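Home Remedies Corner: Getting More Out of Dried Herbs and Honey

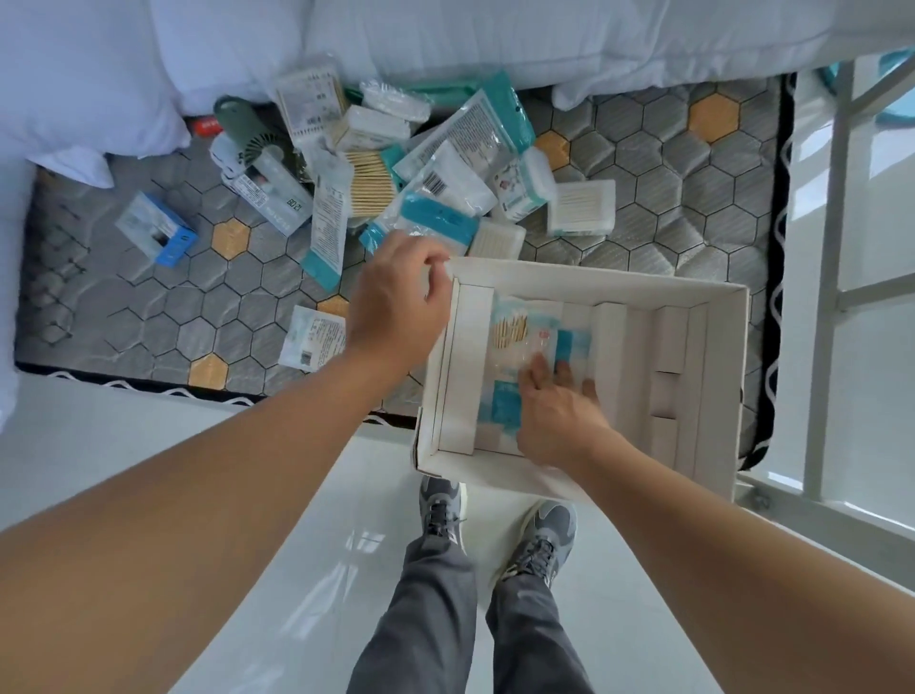 Moodley
Kitchen and Home Tips Editor
Sunday, February 9, 2025

I love a good herb shelf! Mine got so crowded last November that I pulled everything out and started over, and I've been making far more tea ever since. So let's get yours working too.

Start with your nose. Rub a pinch of each herb between your fingers and sniff. If mint smells like hay, put it on the compost and buy a small fresh bag. Small bags are the way to go, even when the big one looks like a bargain (I'm still getting through my chamomile).

Keep the jars in a closed cupboard, well away from the stove. Write the month you opened them on the lid with a grease pencil, which wipes right off when you refill!

For ginger, freeze the whole root and grate it straight into the mug, peel and all. It grates like snow, and there are no stringy bits.

Honey gone solid? Stand the jar in a bowl of warm water, 104 degrees or so, and stir now and then. And wait until your tea is cool enough to sip before adding it – you'll taste so much more of the honey that way.

Lemon peel dries beautifully on a plate by a sunny window. Turn the strips every day until they snap, then drop one in your next pot of black tea. So good!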